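Chapter 4

Sampling and Sampling Error
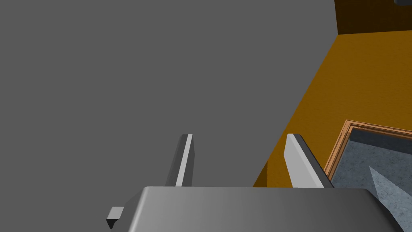

4.1 Why we sample

Most of the questions we ask of data concern a group too large to measure in full. A town wants to know how long its residents travel to work. A mill wants to know how often a bolt leaves the line too short. In both cases the group of interest is called the population, and the part we measure is called the sample.

A number that describes the population is a parameter. A number computed from the sample is a statistic. The mean travel time of everyone in town is a parameter, and we will usually never learn it exactly. The mean travel time of the people who answered our survey is a statistic, and we can work it out in a minute. The whole of this chapter is about how far apart the two are likely to be.

4.2 A first case

The town of Josthorpe has 1811 households. Felista Muriithi was asked to estimate the mean monthly water use per household, and she had the time to read 102 meters. She gave each household a number, drew 102 of the numbers at random without replacement, and read those meters in May.

Her colleague Ilham Rahman suggested a quicker plan: start at the pumping station and read the first 102 meters along the road. The sample size is the same, but the houses near the station are older and have larger yards. If yards raise water use, the second plan will give an answer that is too high, and it will do so each time it is repeated. An error of this kind is called bias. Reading more meters along the same road does little to remove it.

The first plan has an error as well. A random draw may happen to pick up a few more large households than it should, or a few less. This is sampling error. It has no preferred direction, and it tends to shrink as the sample grows - slowly, as we will see in Section 4.4.

4.3 Simple random samples

A simple random sample of size n is one chosen so that every set of n members of the population has the same chance of being drawn. Note that the definition speaks of sets. Suppose we split Josthorpe into 3 equal districts and pick one district by lot. Each household then has a one in three chance of being picked, yet two households in different districts can never appear together. The result is a random sample, but it is not a simple random sample.

To draw one in practice you need a complete list of the population, called the sampling frame, and a source of random numbers. The list is usually the harder part. Lists go out of date, leave people out, and count others twice. Before you compute anything, write down who is on your list and who is missing from it. Exercise 3 asks you to do this for a list of your own choosing.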